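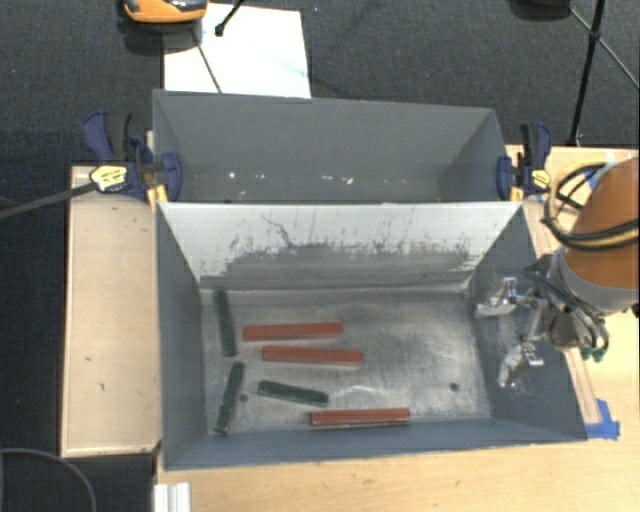
Words and sore feet: the Kudside day-out page
Filed from Grerden, May 15, 2026

The Flurkudier open day is free if you don't count the parking, which was $6 and took exact change only. I had a ten. The machine and I came to an understanding.

Visitors get a sticker with a number on it. Mine was 144, and the tour called up to 158 before moving off, so I spent a while in a lobby with a large fern and a brochure about drainage. Then we went down a corridor, turned left at the vending machines, and ended up in the room I liked best all day.

I can't say I'd driven out to Grerden to look at a gray metal bin. But it's a good bin. The sides slope in toward the floor, and the floor is scuffed like a school gym in September. It's held in place with blue clamps, the same sort of thing I own and have never once put away properly. There's blue tape down at one corner, too. I found all this very cheering. You expect a lab to be full of things you can't name, and I have most of this one in my garage.
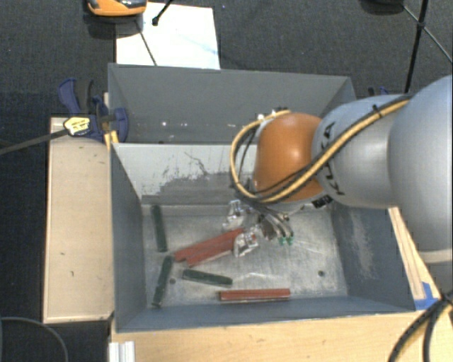 Red and green sticks in the bin, second room on the tour.

The sticks are simple things, long and plain, some a reddish orange and some a dark green close to the color of my grandmother's front door. They lie about at all angles, a couple of the red ones on top of each other, like a game that got interrupted by dinner. A man behind me asked if they were for sale. They are not.

The Jiang hall came next, mostly posters, with a line for coffee that was longer than the hall. Coffee was good - better than the muffin, which I will leave out of this report.

Allow 2 hours, bring small bills, and wear shoes you don't mind standing in. The gift table had pens.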